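2024年5月22日

グリッパーのフォーム、三回目の貼り替え。今日はこれだけで夜が終わった気がするけど、まあ楽しかったからいいのです。

前回(4月のおわりくらい)に貼ったやつは両面テープがだめで、持ち上げるたびに下からじわじわめくれてきて、最後は指にくっついてる方が少ないくらいになってた。で、今回はゴム系の接着剤に変えて、クランプで挟んで90分放置。待ってるあいだに工房の床を掃いて、コーヒーを飲んで、また見に行って、触りたいのを我慢して、また座る。90分って長いなあ。映画一本分だもんね。

工房はいつものTrarnside。奥の作業台が空いてたのでのびのび広げられた。平日の夜はすいてて好き。レーザーカッターの順番待ちもなかったから、ついでに予備のブラケットも二枚切っておいた。黒のアクリルの端材、200円。安い!でも角を丸めるのを忘れて切ってしまったので、あとでやすりがけしないといけない。こういうところだよ、ほんとに。

本体の方は、インサートナットをちゃんと熱で入れ直したのが効いてる。最初に作ったときはプラスチックに直接ねじを切ってて、組んで外してを何回かやったらもうゆるゆる。真鍮のインサートにしてからは安心して締められるようになった。はんだごてを300度にしたら溶けすぎて斜めに沈んだので、ちょっと下げてゆっくり押すのがよさそう。一個目は見なかったことにして印刷し直した。黒いフィラメントの残りがあやしい。次はCaldeiraのマットのやつを試したいけど、送料がなあ……。

あと、指の開き幅。キーボードをまたげるくらい開くのが今回の目標で、前の版ではぜんぜん足りなかった。リンクを伸ばして、サーボの角度の上限もコードの方で書き換えて(60のままになってた、そりゃ開かないわ)、やっと思ってたところまで開いた!画面の数字を見てるより、机の上で実物をまたいだ瞬間がいちばんうれしい。声が出た。隣の人がちらっとこっちを見たので、会釈しておいた。

手で持って使うタイプなので重さも気になるところ。ずっと持ってると手首にくる。モーターをひとまわり小さくするか、持ち手の位置を後ろにずらすか、どっちかだなあ。持ち手をずらすほうが安上がりだけど、そうするとケーブルの取り回しをぜんぶやり直しになる。うーん、やりたくない。でもやるんだろうな。

名前もまだ「Mernivis」の仮のまま。フォルダ名に適当につけたのがそのまま居座ってて、今さら変えるとパスがいろいろ壊れそうでこわい。もうこれでいいか。

つぎにやること。
・ブラケットの角のやすりがけ
・フォームの予備を切っておく(同じ厚みのがまだ残ってたはず)
・キーボードみたいに平たいもののつかみ方を考える。フォームが厚いと薄い縁に引っかけにくいかも
・Plestthorpeに頼んだベアリング、届いたか確認
・接着剤のふた!ちゃんと閉めたか思い出せない!

帰り道でコンビニのアイスを買った。レシートを見たらアイスのほうが端材より高かった。

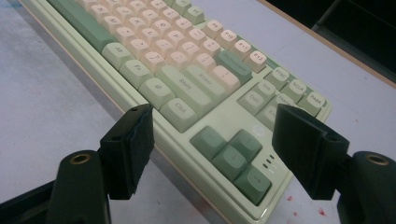

フォームを貼った指とミントグリーンのキーボード。まだつかむ前。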